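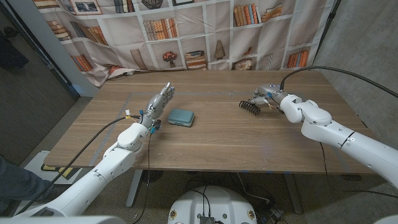 The Reply Card Still Works

Couples planning a wedding at Clumville tend to leave the reply card until last. By then the invitation has been chosen, the envelopes are ordered and there is little money or patience left for one more piece of paper. It is also the card that decides how many dinners get paid for.

Traner, a small print shop that handles a lot of wedding work, sells reply cards in sets of 100. The plain version has a line for names, two boxes and a date. Most couples add a meal choice, and that is where the trouble starts. A guest who ticks "fish" on a card meant for four people has told the caterer very little. One line per guest fixes it.

Paper matters less than people expect, with one exception. Coated stock looks sharp but smears under a ballpoint pen. Cluta, an uncoated cotton sheet, takes ink well and costs a little more per 100.

Number the backs in pencil before mailing, and keep a matching list. Every batch brings back a card or two with no name on it – usually from a close relative.

Set the reply date a week before the caterer needs the final count. The Coetzee room at Clumville asks for numbers 12 days ahead, so its couples should print a date close to three weeks before the wedding. Stamp the return envelopes, too. Guests mail them back sooner.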